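3.2 Bancada e tarefa

O trabalho foi realizado por quatro estudantes da disciplina de projeto em robótica da escola técnica de Brilham, sob orientação de Cayetano Pastor. A tarefa consiste em manipular uma peça de tecido verde sobre uma mesa branca com dois braços, um em cada extremidade (Figura 1).
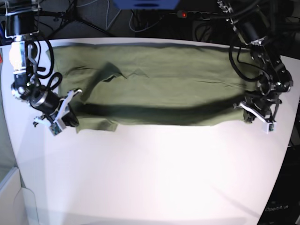 Figura 1. Os dois braços e o tecido verde sobre a mesa.

3.3 Coleta das demonstrações

A turma gravou 117 demonstrações por teleoperação, em sessões de 10 minutos. As câmeras de punho registram a região dos dedos, onde ocorre a maior parte dos erros de preensão.

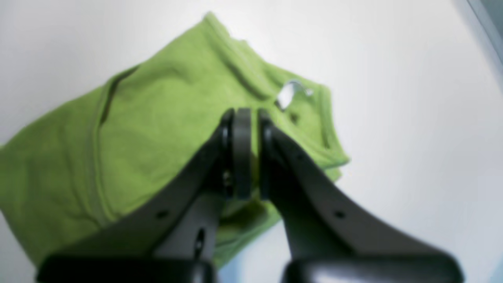
Cada episódio foi anotado por dois alunos, com o critério de Kerslake - contato, preensão, transporte e soltura. Os casos de desacordo foram revistos em conjunto em julho.

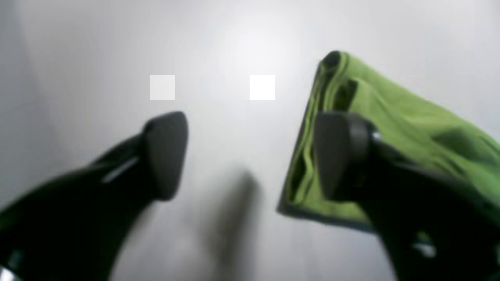 O conjunto final, chamado Botum, soma quase 670 segmentos. Segmentos sem tecido no campo de visão foram mantidos e rotulados à parte, pois também correspondem a posturas válidas dos braços.
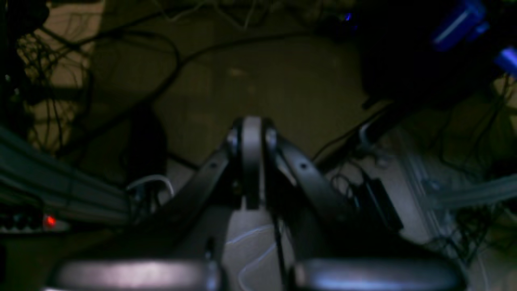 Para o treinamento, as imagens de punho e a vista geral foram sincronizadas pelo relógio do controlador. A divisão entre treino e teste foi feita por sessão - e não por segmento - para evitar trechos quase idênticos nos dois grupos.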